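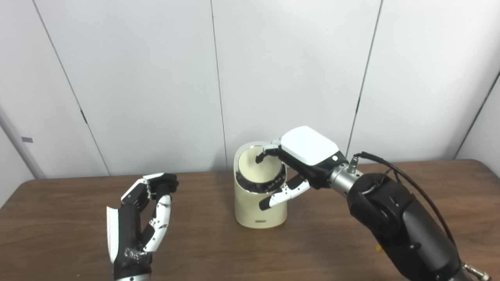
Dario Barbieri thinks people who alphabetize their spices are hiding something. He wrote as much in a comment under the last interview in this series, and when I read it out to Lindsay Tipoki she put down her tea.

"Tell Dario I've got 163 jars in this house," she said, "and I can find the cumin in the dark."

Tipoki organizes other people's kitchens for a living, under the name Vomo. She took it up after her brother Ewan moved in with 4 graters. "One was for nutmeg. He doesn't like nutmeg."

Her clients mostly want to be told they have too little storage. She mostly tells them they have too many mugs. The worst drawer she ever met belonged to Ewan, and held takeout menus from Zekov, a restaurant that had closed before he learned to drive.

"He said he was keeping them for the prices," she said.
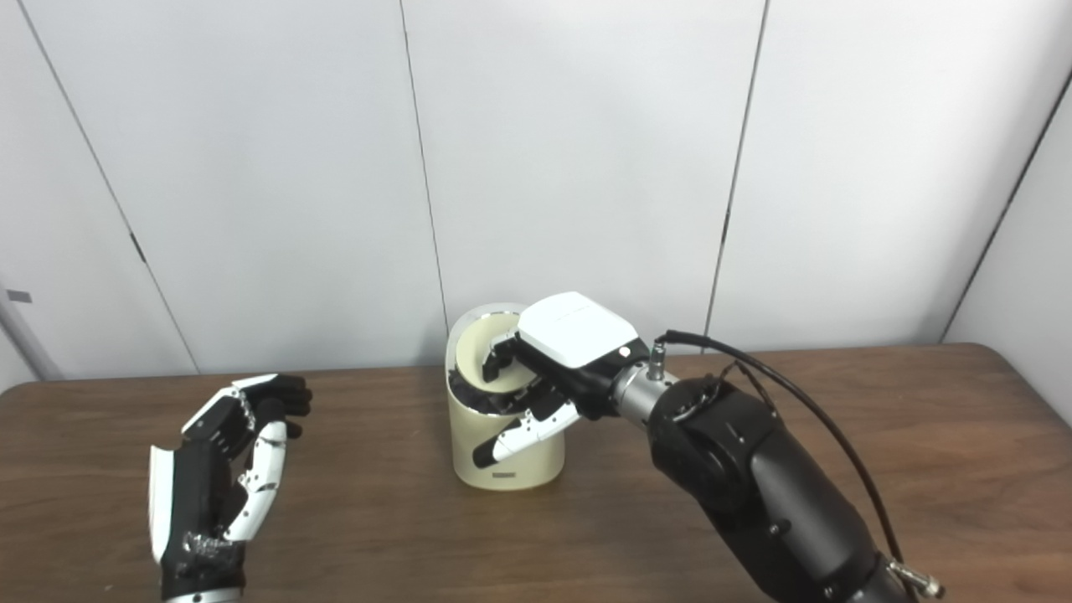
She charges by the morning and won't work past noon, when, in her experience, couples begin to argue about the slow cooker. I asked who usually wins. "The slow cooker. It goes back in the same cupboard, behind the same wok."

What about labels? She's against them in small households. Montri Somboon, an early client, labeled everything down to the salt, then kept pouring rice into the jar marked flour. They're still on good terms, though she no longer bakes at his place.

Her own kitchen has one shelf she won't discuss. I could see a fondue set on it. She moved her chair a little to the left and asked whether I wanted more tea.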